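I gave up the allotment in March. The waiting list at Trasirside had 91 names on it when I joined and I waited 8 years for the plot, so it wasn't a quick decision. My knees made most of it for me.

Gobnait Kavanagh has taken over the far half, with the rhubarb and the old water butt. She wants to put in broad beans and a row of sweet peas. I told her the soil by the fence is heavy and needs grit every autumn - she had already ordered two bags. 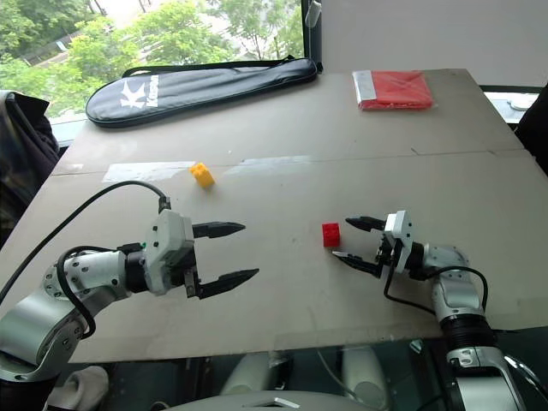

The tabletop, with the seam across the middle.

I've kept the fork and the good hoe. The rest went with the shed, including the seed tins and a kettle that never worked properly. At home I have a back step that gets sun until four in the afternoon, and I've started lettuce and chives there in pots. The chives are up. The lettuce has been slower, and I may sow it again.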